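About Plokidance

Plokidance is a dance school for adults who were told at some point that they couldn't. Some of them were told correctly. We teach them anyway, on the second floor above a tile showroom, in two studios with decent floors and one radiator that has opinions.

The school was started by Yavuz Bozkurt, who had spent most of his working life selling insurance and going to other people's weddings. At one of those weddings he was asked to dance by the bride's grandmother and had to pretend to have a bad knee. He limped for the rest of the evening to keep the story straight. The next week he signed up for a beginner's ballroom course, found it full of couples who had been dancing since college, and left at the break. Plokidance is more or less the class he was looking for.

The name was supposed to be temporary. It came from a typing mistake on the lease application, and by the time anyone spotted it the sign had been paid for.

What we teach

Ballroom, social Latin, a little swing, and a class called Standing Around, which covers what to do with your hands at a party. Standing Around is our most popular course and has a waiting list. The tango class does not have a waiting list, but the people in it are very serious and would like you to know that.

Every course runs for 4 evenings. We tried longer ones. People came to the first few, caught a cold, missed one, felt guilty and were never heard from again. Four seems to be the number of times a grown person can be relied on to leave the house after dinner.

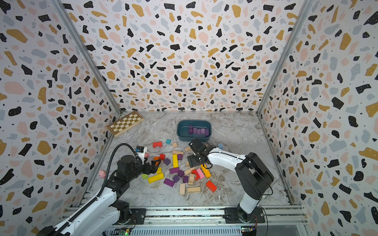
You don't need a partner. If you bring one, we will split you up for at least half of the evening, and most couples have thanked us for it. You don't need special shoes either, though we ask that you skip the hiking boots. A pair of socks will do for the first night. After that, something with a smooth sole.

There is no mirror in the beginners' studio. We took it down in the first year, having noticed that everyone danced fine until they caught sight of themselves. The advanced studio still has one, on the theory that those people have made their peace with it.

Who teaches

Yavuz still takes the Monday beginners, and he still counts out loud, in Turkish when he's tired. The other teachers come and go a bit, as dance teachers do, so we've stopped listing them here. All of them have taught adults before. We used to hire on the strength of competition medals and discovered that a person can be wonderful at the quickstep and very short with a retired dentist who keeps turning left.

We don't do exams, grades or ribbons. Once a year, in November, there is a party. It's called the Fladetti, after the first song that was ever played at one, by a band whose own members couldn't agree on how to spell it. Students may perform if they want to. Last year one couple did a foxtrot and the rest of us did Standing Around, extremely well.
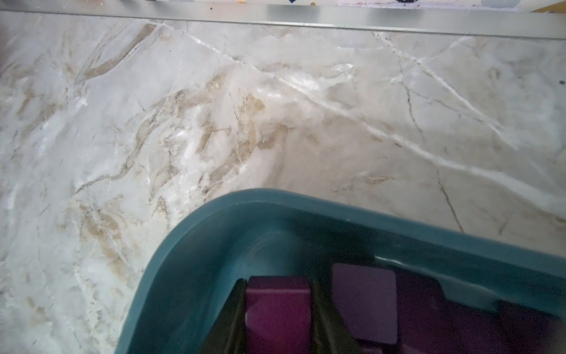 What it costs

A course is $600 for a private group of any size up to what the room will hold, which works out very cheap if you have friends. Single places are priced on the schedule and change less often than people think. If you miss an evening you can make it up in the next round, once, without a note from anybody. If you miss all of them, we keep the money and wish you well.

Gift vouchers are available. Please check that the person wants one. We have met a lot of husbands who found out about their new hobby on their birthday, in the car, on the way over.

Finding us

The street door is the narrow one to the left of the showroom, number 481. The buzzer says Prornine, which was the accounting firm up here before us. We have asked the landlord to change it, and he says it's on his list. Press it anyway and come up 2 flights. If you hear a waltz, you're early. If you hear silence and somebody apologizing, that's beginners, so come on in and put your coat on the pile.

Page last updated 2025-10-17

14 shares
3 comments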